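Rosalie Sutter
May 12, 2021

ok so a few of you asked what I've been doing with the old workstation, so here's a thread. get a snack

Bought it back in March from an office clearance place called Leinonen. They had 330 of these things stacked on pallets and I took ONE, please be proud of me

The plan is a quiet little file server for all my scanned photos (3159 so far and my aunt keeps mailing me more). It's named Homura already. Naming comes first, I don't make the rules

Step one was getting the side panel off and checking out the socket, bc I'd heard so many horror stories about bent pins in used boards

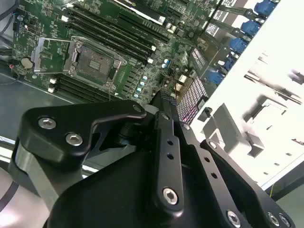
I did the thing where you tilt a flashlight back and forth over it for ten minutes until your eyes cross. If you've never done this, go slow, and keep your sleeves away from the pins!! I roll mine up past the elbow now

Memory is on order from Teko. I wanted to fill every slot (so many slots!) but I priced it out and lol no. Starting with two sticks and we'll see

Also can I say how much I love the old office towers? Blue plastic on the bits you're supposed to grab, drive latches, the tab by the power supply. My last build was all mystery screws and a skinned knuckle
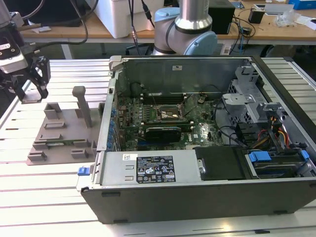

Anyway the cables are next. I want to reroute the ones that droop by the drives, then a good blast of air all over, then thermal paste, which I always use too much of and will again

Budget so far is 621 kronor plus the memory. Yes I'm still in Sweden, yes the shipping is what gets you

More when the package shows up. If anyone has a spare drive caddy, my DMs are open

Comments

worerora: pls post the idle power draw when it's running, I've been going back and forth on one of these

mossy_kettle: Homura!!! great name

pdx_tinker: two sticks is plenty for a file server, save your money for drives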